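Studow Parcel Guide
Section 4: Packing mixed snack bags into a reused shipping box

4.1 Before you start

This section covers light, air-filled packets: chips, puffed snacks, wrapped crackers and small candy bags. For jars and cans, see Section 5. Glass does not go in the same box as anything in this section.

You will need:
Open carton, single wall or better
Packing tape, at least 40 mm wide
Kitchen scale
Marker
Studow content slip

A carton that has already been through the mail can be used once more if the corners are square and the bottom flaps close flat. Surface scuffs do not matter. A tear that goes through to the inner liner does.

4.2 Sorting

1. Clear enough table space to lay out the packets next to the carton. A tablecloth can stay on if it does not slide.
2. Set aside any packet with an open seam or a leaking seal.
3. Separate large bags from small packets.
4. Read the date on each packet. Anything that expires within 9 days of mailing should be left out.
5. Weigh the packets together and write the figure on the content slip. The sample load used for this section came to 867 g without the carton.

Note: Do not let air out of the bags to save space. The air protects the contents, and a pinhole will turn chips stale before the parcel arrives.

4.3 Loading

1. Tape the bottom seam with two strips, running each one past the edge and up the side.
2. Put flat, heavy packets on the bottom.
3. Stand large bags upright along the walls, crimped edge up.
4. Fill the middle with small packets.
5. Keep loose crackers and single biscuits for last. They go in the top layer, inside a larger bag or a paper sleeve.
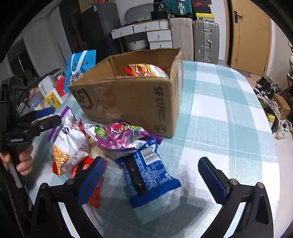
Esmaeil Asadi wrote in to say that step 3 only works in deep cartons. In a shallow one he lays the large bags flat, alternates the crimped ends, and gets fewer broken chips that way. Both methods are acceptable. If the carton is less than some 57 percent of the height of the tallest bag, use the flat method.

4.4 Closing

1. Press the flaps down with an open hand. They should meet without force.
2. If the flaps spring back, remove one bag and try again.
3. If there is a gap under the flaps, fill it with crumpled paper - never with more candy, which shifts and crushes the top layer.
4. Cover or cross out old labels and barcodes. Printed carrier names on the box itself can stay unless your carrier objects.
5. Tape the top seam and place the content slip under the new label.

Caution: Do not stack anything on a closed snack carton overnight. Gift bags with rope handles should be sent in their own box, handles folded inward.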